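Oil finish on a light wood tabletop stays tacky near the grain swirls

Posted in Finishing and Refinishing

Nayeli Escobedo

I put an oil finish on a pale tabletop in March and part of it has not cured. The product is Hailu Table Oil, the clear version, applied over bare wood. The seller listed the top as oak but I can't confirm the species.

Steps so far: sanded to 120, then 180, vacuumed, wiped with a dry cotton cloth. First coat flooded on, left for 20 minutes, excess wiped off. Second coat the next evening, same method. The shop is an unheated garage, which was 52 degrees Fahrenheit when I checked it at 9 p.m.

Most of the surface feels dry. The parts with tight curved grain are still tacky after 12 days, and a sheet of paper left there overnight sticks lightly when lifted. The straight-grained parts pass the same test. 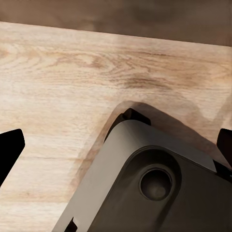

I have read that I should wait, that I should strip it, and that I should put another coat on top to "bite" into the first one. These can't all be right. I would like to avoid sanding back to bare wood if possible, as the top is only going to be used as a desk. There is also half a can of Citine wiping varnish on the shelf if a film finish is a better choice over this.

Ploturell

Two separate problems, and they add up.

The first is temperature. Drying oils cure by taking up oxygen, and the reaction slows down a lot in the cold. At 52 degrees a coat that would normally be ready for recoating the next day may need most of a week. Your second coat went over a first coat that had not cured, so the lower layer is now getting its oxygen through the upper one.

The second is uneven absorption. Around knots and in swirled figure the fibers turn toward the surface and then away from it within a short distance. Some of that is close to end grain and takes in a lot of oil, which can bleed back out for hours after you wipe. Other spots are dense or resinous and take in almost none, so whatever you leave there sits on top. In both cases you end up with a thicker layer than on the straight grain next to it. Twenty minutes followed by a single wipe is not enough for those areas.

What I would do:

Move the top somewhere at 68 degrees or above. Stand it on edge with space on both sides and run a fan past it, not straight at it. Leave it for three days and repeat the paper test.

If it is still tacky, dampen a lint-free cloth with mineral spirits and rub only the tacky parts, changing to a clean section of cloth often. Partly cured oil will come off. Let it dry for 24 hours.

If there is still drag after that, use a gray abrasive pad with a small amount of mineral spirits, going with the grain. Wipe dry. This will dull the sheen slightly and the next coat will even it out.

Apply one more coat, thin. Wipe at 10 minutes, then again at 30 minutes, 1 hour and 2 hours. The later wipes are for the bleed-back.

Lay the used cloths flat outdoors to dry, or put them in a metal can filled with water. Oily cloths left in a pile can heat up and catch fire. The same goes for the abrasive pads. 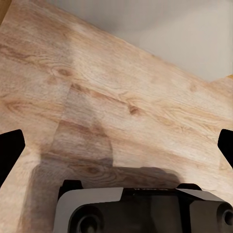
On the varnish: not yet. Most oil-based wiping varnishes will go over a fully cured drying oil, but a film over soft oil can wrinkle or stay soft itself. I would give it 30 days in a warm room first, then test on the underside. Check the label on the can as well – if it is water-based, the wait is longer and you may want a coat of dewaxed shellac in between.

A third coat on top of a tacky one does not bite into anything. The solvent may soften the layer below for a short time, and then you have more oil in the same place.

Isden

Had this on a shelf. I waited and it went away, took until summer though. Also your 180 is fine, people will tell you 333 or some other number but they are thinking of varnish.

Nayeli Escobedo

Thanks, both. It is in the spare room at 70 degrees with a fan now. After three days the paper came away clean everywhere except next to one knot, so I used mineral spirits on that spot only. I will do the thin coat with the repeated wipes this weekend and leave the varnish on the shelf.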